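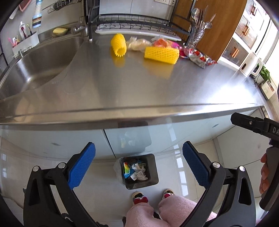 What does the Fitano kit cost to run once you own it? Two dollars a day in my kitchen, if I count the pads as wearing parts and leave out my own time.

May 1, 2023. Trial of the Fitano hand-held gripper kit, second week. The loan is from Wirkivport and I owe them a written opinion before it goes back.

Weighed it again this morning with the strap on. Still heavier than I want at the wrist. The balance point sits too far forward, and after a long session I feel it in the forearm before I feel it in the hand. A counterweight behind the trigger would help. I will put that in the report, with a sketch.

Job for the day was counter clearing: foam fruit nets, snack wrappers, plastic bags, with the trash bin on the floor in front of the cabinets. Target from the Koviswood task sheet is 54 clean recordings per household. I have 56 on the drive but have not checked them, so the true number will be lower.

Notes on grip. The blue pads are textured and the texture is the best thing in the kit. Foam net is a good test piece: it gives under light pressure and the jaws have to follow it. The trigger has a dead zone at the start of its travel, then closes fast. For soft goods I would like that the other way round. Thin film is a separate problem. A flat wrapper on polished steel offers no edge, and the only method I trust is to come in low and pinch a fold.

Four screws on each arm. The manual says to check them weekly and gives no torque value. Asked Wirkivport for one on Friday, no reply yet.

The steel counter is hard on the exposure setting. Auto mode chases the reflections. Fixed it by hand and left it fixed. 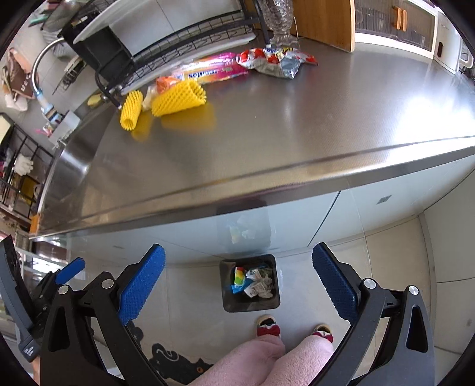

Siiri Väisänen wrote back after lunch that I am being too hard on the trigger, that hers loosened up in the first month, and that the real fault is the software, which takes 215 seconds to close a session and shows no progress bar while it does.

She is right about the software. I timed mine and got the same figure. On the trigger I am not convinced – a part that needs a month to become usable should be run in at the factory.

Hakala sells a competing kit with a lighter handle and narrower pads. I have only read the data sheet. Narrow pads would be worse on foam, I think, and better on film. Will ask for a loan unit.

Provisional view: buy the Fitano for rigid and soft objects, wait for a revised trigger before using it on packaging. Price is fair if spare pads are included. The quote does not say.

To do: wipe pads with a damp cloth, charge both batteries, go through the recordings, chase the torque value.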